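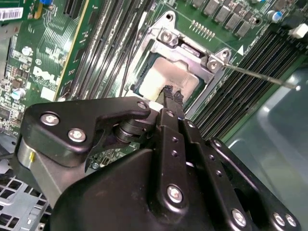
4月に入ってから、手首カメラだけで学習させたポリシーの評価をずっとやっている。前回は俯瞰カメラと手首カメラを両方使った場合の結果を書いたので、今回は俯瞰を外したらどうなったかという話。

対象は古いデスクトップPCの分解で、CPUソケットまわりの作業に絞った。マザーボードは筐体に付けたまま。工程は、固定金具のレバーを外す、金具を起こす、CPUの縁をつまむ、持ち上げる、トレイに置く、の5つに分けている。

学習データは遠隔操作で集めたデモ3,729本。このうち途中でやり直しが入ったものや、最後まで行かなかったものを除くと2,038本になった。選別はSohail Magsiさんと二人で動画を見ながらやったが、基準が途中でずれてしまい、最初の方は見直すことになった。次からは先に判定例を作っておく。

比べたのは次の三つ。

A 俯瞰+手首、全データ
B 手首のみ、全データ
C 手首のみ、選別後のデータ

モデルの構造と学習ステップ数は揃えた。評価は三条件を合わせて728試行で、開始姿勢は毎回少しずらしている。

結果から書くと、ソケットに近づくまではAが一番安定していた。BとCはメモリスロットの側に寄ってしまうことがあり、一度寄ると戻ってこない。手首カメラの視野からソケットが外れると手がかりがないので、当然といえば当然だと思う。

一方、ソケットの真上に来てからはCがAを上回った。特に「縁をつまむ」の工程で差が大きい。Aの失敗を見ると、指先が基板に対して少し高い位置で閉じて空振りするものが多かった。俯瞰の映像ではこの高さの差がほとんど見えない。手首の映像なら指先と金具の位置関係が大きく写るので、そちらを見て動いてほしいのだが、両方渡すと俯瞰の方に引っ張られるようだ。注意マップも出してみたものの、はっきりしたことは言えなかった。

BとCの差は予想より大きかった。やり直しの入ったデモは復帰動作の学習に役立つかと思って残していたのに、Bは金具の手前で何度も前後するだけの試行が目立った。やり直しの前の迷っている部分まで真似しているらしい。やり直しの直後だけを切り出して足す、という案をAmna Chaudhryさんからもらったので、これは次に試す。

気になっている点も書いておく。

ひとつは放熱グリスの跡。CPU表面に白っぽく残っていると、照明の当たり方で見え方がかなり変わる。拭いた個体と拭いていない個体を混ぜて学習したが、評価側の割合は揃えていなかった。条件間の差に影響した可能性は残る。

もうひとつは基板の種類。DELLの基板が多く、他社のものは数が足りない。ソケットの左右にメモリスロットが並ぶ配置に慣れすぎているかもしれない。別の配置の基板で少しだけ動かしたところ、接近の段階でかなり迷った。試行数が少ないので結果には入れていない。

現時点では、接近はA、ソケット上に来たらCに切り替えるのがよさそうだと考えている。切り替えの判定は今のところ手先の高さをしきい値で見ているだけで、筐体の深さが違うとずれる。ここを画像から判定するようにして、同じ開始姿勢で回し直す予定。

評価用のスクリプトは整理が済んだら置く。設定ファイルに古いパスが残っているので、もう少しかかる。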